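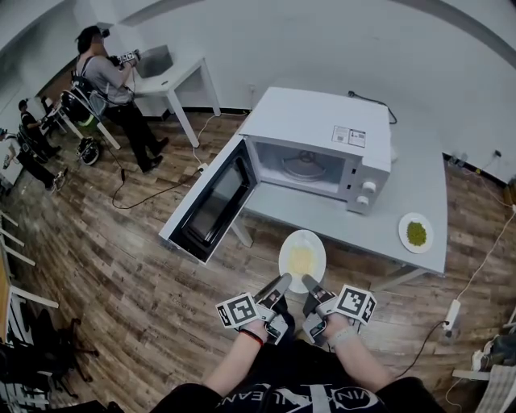 Lullberg v Hamel, second innings declaration — too late?
Posted by cletus_b, November

Match report is up on the league page, so I won't repeat it. My question is the declaration. Hamel batted on for an hour after tea with the lead already past anything Lullberg were going to chase on that pitch. Draw, with the last pair in. Who makes that call, Marty or the coach?

magsi_e
Marty. The captain declares, always has in this league. I'd have come in at tea. The pitch was slow but it was taking turn from the Bresell Road end, and Leclerc had hardly bowled.

offstump_tl
Disagree. The outfield is quick and the boundary on the pavilion side is short. Lullberg chased a bigger total than people remember at Zornton last season. With one seamer carrying a side strain, I would want the runs as well.

magsi_e
Zornton is a flat pitch. You can't compare the two.

offstump_tl
I can compare the batting, which is the same top six.

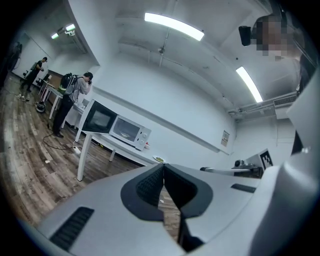
Indoors, wooden floor.

cletus_b
The seamer point is fair. I hadn't seen that he was injured. Even so, an hour is a long time when the light goes as early as it does at that ground. They lost the last four overs to it.

D Leclerc
I was bowling, so for what it's worth: the ball stopped turning once it went soft. Had we declared at tea I would have had a harder ball for less time against the same two left-handers. Gilles asked me and I said bat on. We dropped two catches at slip. Hold either and this thread doesn't exist.

magsi_e
Fair enough on the ball. But you could have had both, the new ball at tea and a second spell with it soft. The bowling rate was poor as well — you were behind all evening.

D Leclerc
The rate was poor, yes.

longleg3000
Username predates this argument. Does anyone know whether the draw points changed this year? The handbook on the site still shows the old table.

cletus_b
Same as before. Batting points were adjusted, draws weren't. Lullberg stay above Hamel on wins.

offstump_tl
Only until the Bresell game. If Hamel win that, they go level and it goes to head to head, which is now a draw and a washout. I assume run quotient after that, but I'd have to look it up.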